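Last updated: 2024-02-25
By the Grakine Program Office

Meal Delivery Program: Interim Report to the Merkum Fund

The program served 126 households during the period, 16 more than in the previous one. Deliveries to the Kuvero district began in August and now run on 10 routes.
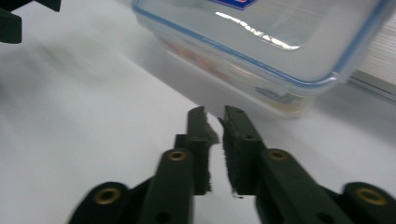
Spending on fuel remained within the approved budget. Two routes were merged after the road closure at Matić — this added six minutes to the longest trip.
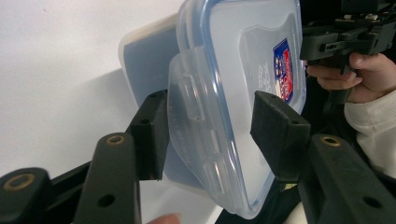
The office requests approval to move unspent training funds to winter deliveries. A full financial statement will follow with the final report.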